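Robots in the Portioning Room: Questions From Staff

These are the questions that came up most in the shift meetings at Zestdale. The answers will be updated as the rollout goes on. If yours is missing, put it on the sheet by the time clock or ask Bríd Dunne, who runs the portioning room.

What is being automated?

Portioning of dry goods: starches, sugars and ground spices that go into the small-batch kits. Receiving, blending, labeling and shipping stay as they are. We are starting with two stations. The software that runs them comes from Vorkero and the arms were installed by Trastar.

Why portioning?

It is the job with the most repeat motion and the most wrist complaints. On a full day the room puts out 2,570 portions, and until now all of them were scooped by hand. With both stations running we plan to move half of that, 1,285 a day, off the hand line. The rest are short runs and odd sizes that people will keep doing.

Is anyone losing their job?

No positions are being cut in the portioning room. Hours for current staff stay the same through the trial, and that includes the Saturday shift. If that changes after the trial, you will hear it in a meeting before anything is posted.

How does the robot learn the work?

From people doing it. Someone who knows the job works with a hand-held gripper, and the software learns from those recordings. Practice is done at a bench with paper laid down and ordinary ingredients such as a bag of corn starch. Powder is harder than it sounds – the bags are soft and change shape as they tip, and clear plastic is difficult for a camera to read.
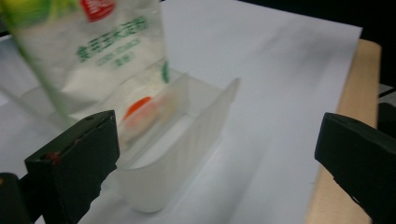
Do I have to take part in the recordings?

No. It is open to anyone who has been signed off on hand portioning, and it is paid at your normal rate. We are aiming for 1,000 recordings per ingredient. They are not used to rate your speed or your work.

What will my day look like at a robot station?

You will load stock, check weights, clear spills and stop the arm when something looks wrong. There is more standing and watching than before, and some people won't like that. You can ask to rotate back to the hand line at the break.

Who can stop the robot?

Anyone in the room. Press the stop button and tell the lead. You don't need permission first, and you won't be written up for a stop that wasn't needed.

What about cleaning and allergens?

The current wipe-down rules apply. The gripper fingers come off and are washed at every ingredient change, and the change is logged on the same form as the scoops.

Will there be training?

Yes, two sessions, both on the clock. Nic Aodha is giving the safety session and Bríd will cover loading and weight checks. Sign up at the front office.

When does the trial end?

In December. Results will be shared with all shifts, including the error rate and the number of stops.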